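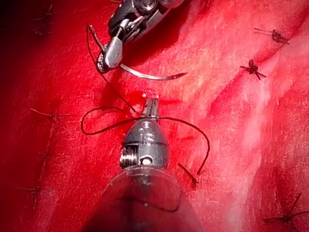

Curved needle with black suture thread

Preparing the flat before a planned operation (living alone, third floor, no lift)

Kenza Benmoussa
Posted 12/18/20 in Home and Household

Good evening to all. In January I will have a planned operation on the gallbladder, by the small cuts. The medical part is explained to me very well and I have no questions on this. My question is about the flat.

I live alone on the third floor in Clurkholm, in an old building without a lift. My sister can bring me home and sleep here for two nights, but after this she must return to her work. The hospital told me not to lift heavy things until I am told otherwise, and the leaflet gives a kettle full of water as a thing to be careful with. I never thought about how heavy a kettle is!

What I have already decided: the washing will be done the day before, the rubbish will go down with my sister, and I will buy soup. What I don't know is how to arrange the kitchen, the bed and the shopping. My bed is low, it is a mattress on a base of pallets, and all my pans are in the bottom cupboard. The shop Dadano delivers, but the driver leaves the bags at the street door and there are 16 steps only to the first landing. Also I have a cat, who eats from a 10 kilo sack.

If somebody has lived this alone, please tell me what you did before and what you forgot. I thank you in advance.

Ramanauskas

Hello Kenza, I had a hernia repaired two years ago and I also live alone, on the second floor. I will write what I remember, in no good order.

The kitchen first. Take out one pan, one plate, one bowl, one mug and put them on the worktop, between the height of your hips and your shoulders. Everything you will need in the first week must live there. I left the coffee on the top shelf and I looked at it with sadness for four days. For the kettle, fill it with a mug, only as much as you will drink.

The bed is more important than you think. It is the getting up which is unpleasant, and a low mattress makes it worse. I borrowed a second mattress and put it on top of mine. It looked like the story of the princess and the pea, but it was good. If you cannot borrow one, try sleeping on the sofa one night before you go, to know if it is possible. Put the lamp, the telephone charger and a bottle of water on the side where you get up. Ask the ward to show you how to turn on the side and push with the arms. They showed me on the first evening and I was glad I asked.
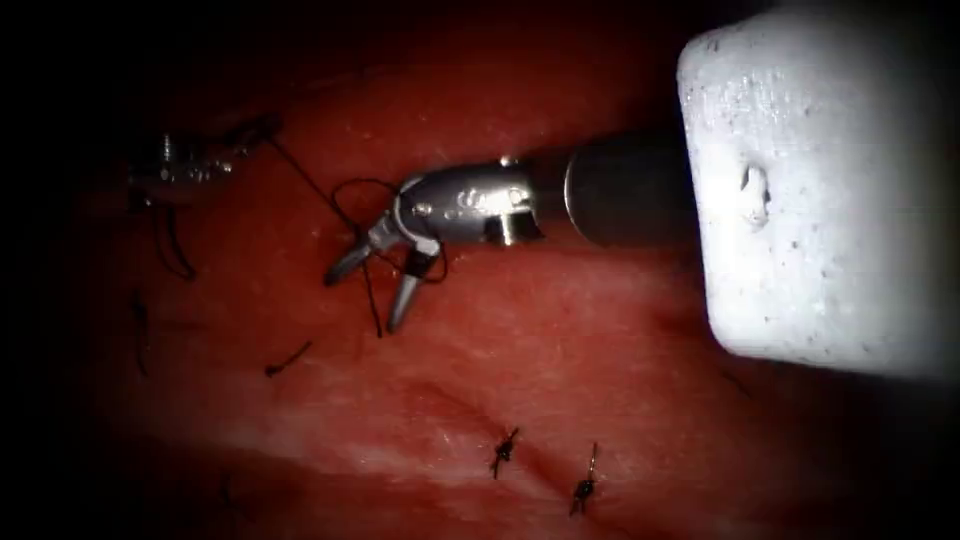 Then the shopping. Do one big order while your sister is still there and let her carry it. After this I ordered small bags only, and I telephoned the shop to explain. You must really telephone, the box for "notes to the driver" was never read in my case. Maybe Dadano is better. My neighbour downstairs took the bags up when I asked, and I had waited one week too long before asking because I was shy — please don't do as me.

For the cat, divide the sack now. I have no cat, but I did the same with the potatoes and the rice. Old ice cream tubs are good. The litter tray I would put on a chair or a low table if the cat accepts it, and empty it with a small scoop every day, so the bag stays light.

What I forgot: loose trousers. All my trousers had the button exactly where I did not want a button. Also slippers that stay on the foot without bending. And the bills, I had one to pay for around 1,000 and I found the reminder under the door.

I wish you a good recovery.

Wellik

Soup is fine but you get tired of soup. Freeze some rice and some vegetables in flat bags too, small ones. And write on them, mine were all brown.

Kenza Benmoussa

Thank you very much to both. I have rung my neighbour this morning and she will take up the bags on her way from work. The second mattress comes from my cousin on Sunday. The cat has already jumped on the chair with the tray and gone away again — I will try with the low table.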